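Reading time: 2 minutes

4. Placing the bedside unit

The Cuketti bedside unit is supplied assembled. It has one drawer, opened by pulling from the underside of the front. Read this section before moving the unit into the room.

4.1 Position

1. Clear the floor beside the bed. Vacuum the carpet along the wall and leave it to dry if it has been shampooed.
2. Find the wall panel with the switches and sockets. The unit should stand directly below it.
3. Lift the unit by the body. Do not lift it by the top.
4. Set it down with the back against the wall and the drawer facing the room.
5. Slide it towards the bed until the side is close to the bedding.

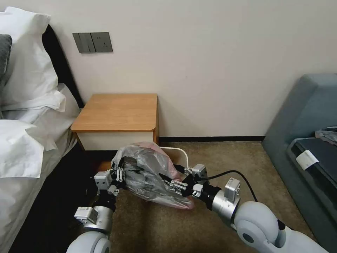 Photo: Mollah / Gromstead show flat

With a sofa in the same room, keep a clear strip of carpet between it and the unit. The drawer needs 300 mm in front to open fully.

NOTE: Loose sheets can catch in the drawer. Tuck them in on the side nearest the unit before first use.

4.2 Levelling

6. Press down on each rounded corner of the top in turn. If the unit rocks, turn the foot below that corner with the 11 mm spanner provided.
7. Check again after a week. Thick carpet will settle under the feet.

CAUTION: Do not stand or sit on the unit. Do not load the drawer beyond the weight shown on the label inside it.

4.3 Cables

8. Run lamp and charger leads down from the sockets to the top of the unit. Do not trap them between the unit and the wall.
9. Keep plugs clear of pillows and hanging bedding.

For the wider Bidon top (part 322), follow the same steps and see section 5 for the fixing screws.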